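Chapter 7
The Territory Card

Before national television, professional wrestling was a regional business. A promotion ran the same towns on a fixed loop, and its booker had to give people a reason to come back every week. This chapter looks at how a card was put together, using the Magesa and Tolska loops as the main cases.

A card ran from the opening match to the main event. New wrestlers worked early and kept things simple. The middle of the card was where feuds were started – often with a short interview or a run-in. The main event drew the money, and its finish usually pointed to the next show. 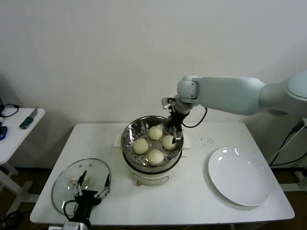
Figure 7.1 Steamed buns in an electric steamer.

Gate receipts were the measure that mattered. The 30th January card in Tolska sold 1,138 tickets with 5 matches, and the top match was a rematch. The Clamudex Arena in Magesa held more people but often sold fewer seats, mainly because its feuds ran too long.

Section 7.1 explains heels and babyfaces. Section 7.2 covers tag teams, and why a promoter such as Trendberg would copy a team that was drawing well somewhere else. Review questions follow each section.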